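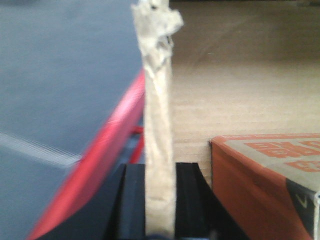 La pinza de Dradberg con una tira arrugada entre los dos dedos.

Preguntas frecuentes sobre Dradberg, el servicio de preparación de pedidos de Lotero

¿Tengo que cambiar mis estanterías?
Casi nunca, y nos alegra mucho poder decirlo. Trabajamos con cubetas de plástico sobre estantería metálica, como las que seguramente ya tiene en su almacén - si las suyas son distintas, mándenos las medidas y las miramos con calma.

¿Sirve para envases blandos o alargados?
Sí, aunque son los que más paciencia nos piden. Antes de firmar nada hacemos una prueba con sus propios artículos, y Darcy Campbell le cuenta después, sin prisas, cuáles conviene dejar para las manos de su equipo.

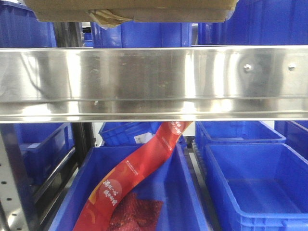

Cubetas azules en dos niveles; en la del centro, un envase rojo alargado.

¿Cuántas referencias admite?
El plan básico cubre 220 y el ampliado llega a 500. Si necesita más, escríbanos, que siempre se puede hablar.

¿Qué incluye la puesta en marcha?
Instalación, 2 jornadas de formación y el teléfono directo de Brayden Després, que contesta encantado (¡también a las dudas pequeñas!).

¿Desde cuándo valen estas tarifas?
Desde el 11/1/20, para contratos nuevos.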